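Moquette rayée grise en bureau : sens de pose et entretien

dudinov40
Bonjour. Je dois refaire le sol d'un plateau de bureaux, dalles ou lés, pas encore tranché. Le client veut une moquette grise à rayures. Deux questions : le sens des rayures par rapport aux fenêtres, et la tenue dans les zones où l'on reste debout au même endroit.

Vutholm
Rayures perpendiculaires à la façade. En lumière rasante, les joints parallèles aux fenêtres se voient moins si le motif les coupe. Pour la tenue, demander le classement d'usage au fournisseur et ne pas descendre sous « trafic intense ».

n_escobar
Pas d'accord sur la perpendiculaire systématique. Dans une pièce longue, on suit la longueur, sinon on obtient un effet d'échelle très pénible. Chez nous la rayure est grise sur gris et le sens se lit à peine une fois les meubles en place.
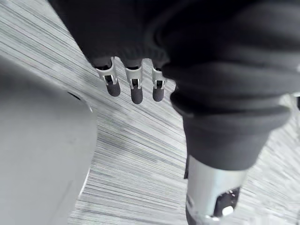 Dernière modification du message par n_escobar à 14 h 12

J'ajoute pour l'entretien : aspirateur à brosse rotative dans le sens des rayures, puis un passage croisé. Les peluches de tricot noir ressortent beaucoup sur un gris clair, moins sur un gris moyen. À prendre en compte au choix du coloris.

Vutholm
La brosse rotative, oui sur velours coupé, non sur bouclé. Sur bouclé elle finit par tirer des fils — j'ai dû remplacer 12 dalles en juillet pour cette raison.

n_escobar
Réglée trop bas, sans doute. À bonne hauteur je n'ai jamais eu de fil tiré.

dudinov40
Ce sera du bouclé, donc suceur plat par prudence. Et pour la réserve de dalles ?

abera_sols
Sur 300 dalles, j'en garde 12, du même bain. Avec des rayures, un écart de teinte saute aux yeux. Stockage à plat, dans le carton d'origine.

dudinov40
Noté. Je pars sur des dalles, pose dans la longueur. J'essaie d'abord à blanc près de la façade avant de coller.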